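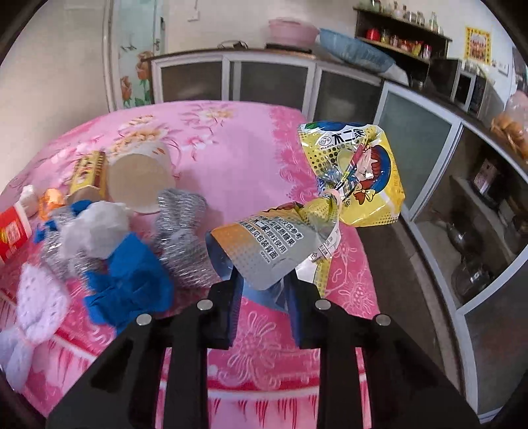
Lilla Hegyi wrote in to ask whether a sweet wrapper with a band round its middle goes in the soft plastics bag as it is, or whether the band has to come off first. We get that one a lot, so it has moved to the top of the list.

Clearing the Table: Your Questions
Clamcombe Household Pages

Does the band have to come off?
Yes, if it will come off without scissors. The soft plastics bag at the Clamcombe drop-off is for film only, and ties, bands and twists go in the general bin. If the band is stuck down or has been heat-sealed, leave it on and put the whole thing in general waste. A gathered wrapper like the Fujiya one on this page, yellow with black dots on its upper part and a pink band at the waist, should be opened out once the band is off so that nothing stays hidden in the folds.

Are shiny wrappers plastic or foil?
Do the scrunch test. Squeeze the wrapper into a ball and let go. Foil stays in a ball. Film opens up again, even if it has a silver look to it. Foil goes with the tins, film goes in the soft plastics bag. A few wrappers are waxed paper, which tears easily and leaves a ragged edge. Waxed paper is general waste.

The writing on the wrapper is in a language I can't read. How do I know what it is?
You don't need the writing for sorting. The scrunch test works on any wrapper. If you need to know what was in the sweet, for an allergy or for a child, keep the outer bag until everything has been eaten. Small wrappers often leave off the full ingredients.

What order should I clear the table in?
Cups first, then food, then dry rubbish, then boxes, then the cloth. Cups go first so that any liquid is off the table before you start moving paper about. Carry them to the sink upright even if you think they are empty.

After that, wrap any food you are keeping. Dry rubbish can be swept up by hand into a bowl and sorted at the counter. We find a mixing bowl easier than a bag at the table, as you can see into it and fish out a teaspoon.

Can I just gather up the cloth with everything in it?
People do. It is fine for crumbs. It is not a good idea with wrappers and tissues in there, as they have a way of going through the wash. One wet tissue in the machine means picking bits off every napkin.

How many people should clear?
Two is enough for an ordinary table. One carries and one sorts.

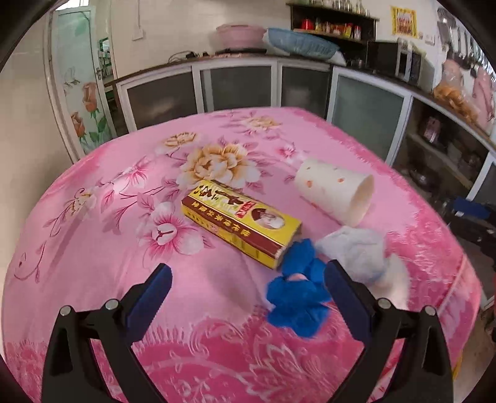 A reader in Fosness disagrees with our advice to leave boxes until near the end. She says a long carton takes up the middle of the table and gets in the way of everything else, and she would rather have it on the sideboard before touching a single cup. She also says her family refuses to throw out a box until every person has looked inside it.

That is a fair point about long boxes. If yours lies across the centre of the cloth, move it first and deal with it later. We still wouldn't flatten it at the start. You may want it for leftovers.

How do I check a carton is empty?
Open both ends and look. Shaking is not reliable. Biscuits and cakes are often packed in an inner tray that holds them still, and sachets can lie flat against the bottom. Take out the tray, any inner bag and any little packet of drying crystals. The packet goes in general waste and should be kept away from children and pets. After that the card can be flattened and put with the paper.

Can printed cartons go in with the paper?
Nearly always. Colour printing makes no difference. If the card has a plastic layer on it, tear a corner. Plain card tears clean, and a plastic layer stretches or peels. Peel it if you can. If you can't, general waste.

Are paper cups paper?
Not for recycling. Most have a thin lining to keep the drink in, and they can't go in with newspapers and boxes. Clamcombe has a separate tube for cups beside the glass bank. Tip out the dregs, stack the cups and post them in rim first. The tube takes a stack of 11 before it needs a push.

If you want to use a paper cup again the same day, for pencils or pegs, that's fine. We wouldn't drink from it a second time.

What about cups that have been knocked over?
Stand the cup up, then feel the cloth round it with the back of your hand. A patterned cloth hides a spill very well. Pink flowers are the worst for it, and we say that as owners of several. If you find a damp patch, slip a folded tea towel between the cloth and the table and press down from above with another.

Where do used tissues and napkins go?
General waste, whatever colour they are. White or printed, thick or thin, paper that has been used on hands or faces doesn't go in the paper bin. Clean paper napkins that have only been crumpled can be kept in a jar by the cooker for wiping out greasy pans.

How do I get a tea stain out of a floral cloth?
Cold water from the back of the fabric, as soon as you can. Then rub in a little washing-up liquid with your fingers, leave it for 10 minutes and rinse. Repeat if needed before it goes in the machine. Don't use bleach on a printed cloth. We tried it on the corner of an old one and the flowers went before the stain did.

What temperature should the cloth be washed at?
Check the label. For a cotton cloth without a label we use 40. We have been asked more than once about washing at 70, and the answer is only for plain white cotton. Printed cloths fade, and any lace or lace-effect border can pull in and make the edge wavy.

How do I get sticky sugar off a cloth?
Warm water on a flannel, held on the spot until the sugar softens. Boiled sweets set hard as glass in a weave, and if you pick at them you will lift a thread. On wipe-clean cloths the same flannel does the job, and you can dry it straight off.

My table is round and the cloth never sits right. Any tips?
Lay it from the middle. Fold the cloth into quarters, put the folded point in the centre of the table and open it out from there. If the cloth has a border, use that to check that the drop is even all round. A large flower in the middle makes it easier still. Clips are useful outdoors and look untidy indoors.

Can I keep nice wrappers and boxes?
Of course. Wipe wrappers on both sides with a damp cloth and dry them flat inside a heavy book with a sheet of paper on each side. Store boxes flat. The school at Lakatos Lane takes clean wrappers and card for its craft cupboard until the end of June, in bags no bigger than a pillowcase. Please don't leave them outside the gate.

Which bin bags do you use?
Brenari, the small ones with ties. Any make will do.

I have a question that isn't here.
Send it through the form in the sidebar. We add new answers 4 times a year. Please say what your cloth is made of if you are asking about stains, as the answer often depends on it.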